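Refurbished workstations and the cost of keeping them

Iraís Tovar runs the hardware side of Zolleo, a firm that buys office workstations at the end of their lease and resells them to schools and small engineering offices. Her view of the trade is mostly a matter of paperwork.

“The machine is the easy part,” Tovar said. “What costs money is not knowing what you bought.”

A recent lot from Espinoza, a drafting company, came to 573 towers. The manifest listed one configuration. Tovar's team found 6, differing in memory, power supply and graphics card. Each had to be priced separately, and the lot went out two weeks behind schedule.
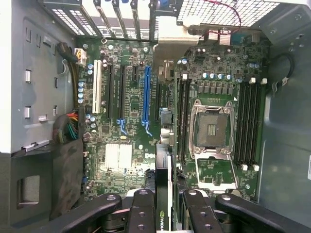 Tovar now asks sellers for a sample before she bids. On lots above 1,000 units she also wants the service history, which most leasing firms hold but few send along without being asked. “They have it in a spreadsheet somewhere,” she said. “You have to keep writing to them.”

Power supplies are the most common replacement. Zolleo stocks two makes, Vodard and Likis, and fits whichever matches the original connector. Tovar does not repair failed units. “I can't put a warranty on a repaired supply — the labor alone is more than the part.”

Drives are handled apart from everything else. They are wiped, logged by serial number and tested again before sale, and any drive that fails the wipe is shredded. Buyers receive the log with the invoice.

The next lot, 2,000 machines from a single seller, is due in June. Tovar has asked for the manifest twice.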